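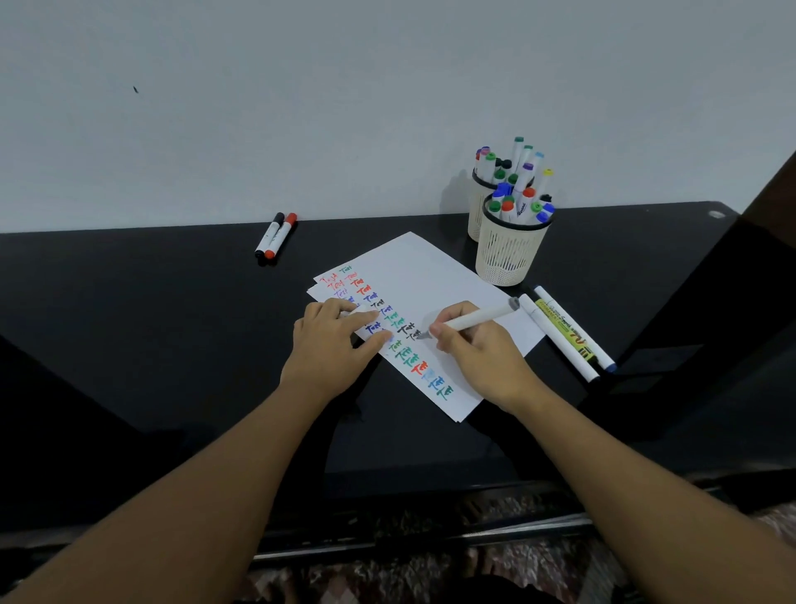

Notebook, writing task, May 2021

Continuing with the marker testing episodes. Daryna asked me to write down the protocol as we really do it now, because the version in the Brellano folder is old and still says to use one pen per sheet. We stopped doing this after the first batch. I write also what I think about the results, so some of it may be wrong.

The question of this block: can the policy learn "take a marker, write the word, put the marker back" from head-view recordings of human hands only, without any arm data from the robot side. The word is always "Test". Arsen wanted different words at first, but then we would mix two problems, the handling of the pen and the shape of the letters. With one word we can compare the strokes directly between persons and between colors.

Protocol as of this week:

Sheets go at an angle, how the person finds comfortable. We do not correct it. The left hand stays flat on the paper and holds it during the writing. The right hand writes. Words go in columns one under another, and when a column comes close to the end of the sheet the person starts a new one. Changing color is free, but the cap must come off and go back inside the same episode. Used markers can lie on the desk behind the paper or go back into the cup, both are allowed, and the annotator marks which one happened.

Episode starts when the right hand leaves the paper and ends when it comes back to rest after the capping. Guido still cuts his episodes at the moment when the cap clicks. I asked him to leave a few more frames after it, otherwise the model never sees the hand let go.

Segmentation. We use four labels: reach, uncap, write, return. Oleksandra proposed a fifth one, "hold paper", for the left hand. I was against it in the beginning, I thought the left hand does nothing interesting. After I looked at the failures I changed my mind. In the replay on the Itar arm the sheet slides at the second or third letter, and the last "t" is pulled out into a long line. The human recordings do contain the solution, all the time the fingers are pressing the sheet down, but our labels had no place for it and the loss did not care about it. So now it is a label. The old episodes have to be annotated again, 300 of them, and I will take the first part myself.

Results until now. We trained on 1,000 episodes, with the left hand tracked but not labeled. Evaluation was 10 trials on the arm per condition, same desk height, Galbraith gripper, thin foam under the paper. Reach is good. Uncap is weak when the marker stands deep in a full cup, because the caps touch each other and the hand estimate jumps to the neighbor. Write is good for the first two letters and then see above. Return is the worst. The arm puts the pen down next to the cup and seems satisfied with this. I think the reason is in the data: many of us leave pens on the desk when we are in the middle of a sheet, and the model simply prefers the easier ending.

Black glossy desk – a point for discussion. Kerstin says the gloss gives the hand tracker a second, weak hand under the real one. I checked 2 of the bad sequences and in one of them she is right, the wrist point falls down into the reflection. In the other one I could not see any such thing. Before we buy a mat I would like to have the same person record on both surfaces. The Prilholm mat is too thick, the edge of it will catch the paper.

Color of the ink. The light ones, yellow especially, are hard for the stroke extraction on white paper. The threshold takes away half of the letters. For training it is not important because we do not use the ink as a target, but the scoring script uses it, and it gives zero to words that I can read very well with my eyes. I moved the threshold to work on saturation instead of brightness. Now yellow is fine and pale gray shadows of the hand sometimes come in as strokes. To be fixed.

To do:
– annotate again with "hold paper", my part first
– ask Guido for the raw files with the longer ending
– separate return to desk and return to cup in the training set, train on cup only and compare
– mask the hand shadow in the scoring script
– Kerstin and me: matte and glossy comparison, same person, same pens

Daryna wants the comparison table before the review in September. The cup-only training can start tonight if Arsen is finished with the second machine, I will ask him after lunch.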